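The box had to be filled by four, and Crisóforo Becerra was having the time of his life.

"Raisins!" he called down the hall. "Green ones! Do you know how long it's been since I had green ones?"

His sister, on the phone with the bus company in Sutberg, waved him off. The bus didn't care about raisins. It left from Meléndez Street, it took parcels up to the mountain, and it charged by the box, so why on earth would you send one half full?

He had spread the checkered cloth that morning, the yellow one, because packing for their father ought to feel like a picnic. Then in went the snacks, the little bags before anything else!

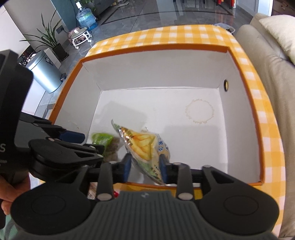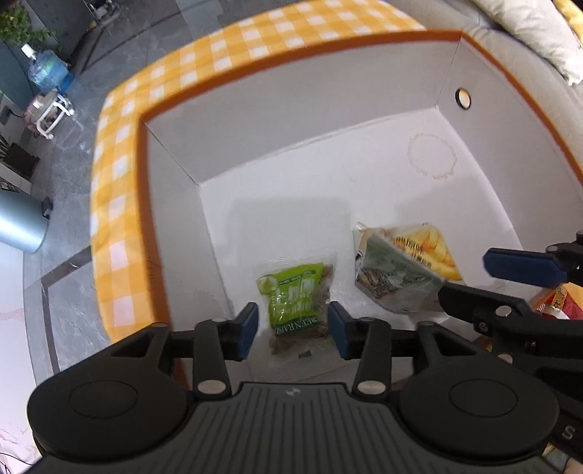 "He'll eat the fruit before he reads the letter," she said, coming in with the phone against her shoulder.

"Of course he will! I would too."

The letter ran to two pages, mostly about the garden and the new neighbors, and Crisóforo read her the part about the goat again, doing all the voices. She laughed so hard she had to ask the bus company to repeat the price.

"One hundred and thirty," she said. "For one box."

"Then we need more raisins," he said, and went to find his shoes.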